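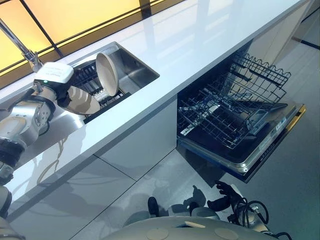

White benchtop with rectangular stainless steel sink and open dishwasher below.

Plastenance Benchtop Sealant 408
Manufacturer: Iltstead
Product group: Kitchen and laundry sealants

Plastenance 408 is a neutral-cure silicone for joints between benchtops, inset sinks and splashbacks. It remains flexible after cure and is suited to joints exposed to regular splashing. The standard colour is white. A translucent grade is supplied under code 417.

Suitable surfaces
Stainless steel, glazed ceramic tile, glass, powder-coated aluminium, sealed timber and most laminates. For natural stone, carry out a stain test on an offcut before use. Not for use on polyethylene, polypropylene, bituminous surfaces or aquarium joints.

Joint preparation
Remove all old sealant, including residue in the corners. Wipe metal and glass with methylated spirits and allow to dry. Fit backing rod where the joint is deeper than it is wide. Mask both edges if a straight finish is required.

Application
Cut the nozzle at an angle to suit the joint width. Gun in one continuous run and tool before the surface skins. Pull masking tape immediately after tooling. Do not use detergent solution as a tooling aid on stone.

Above dishwashers, seal the underside edge of particleboard benchtops before the appliance is pushed home. A vapour barrier strip is sold separately (Fundon range) and is compatible with both grades.

Painting
Not paintable. Complete all paintwork first.

Pack sizes
Squeeze tube, 100 mL
Trade bottle with reusable nozzle, 1000 mL

Storage
Store upright in a cool, dry place away from direct sun. Recap the nozzle after use. Batch code and expiry are printed on the crimp of the tube and the base of the bottle.

Safety data sheet available on request from the trade counter.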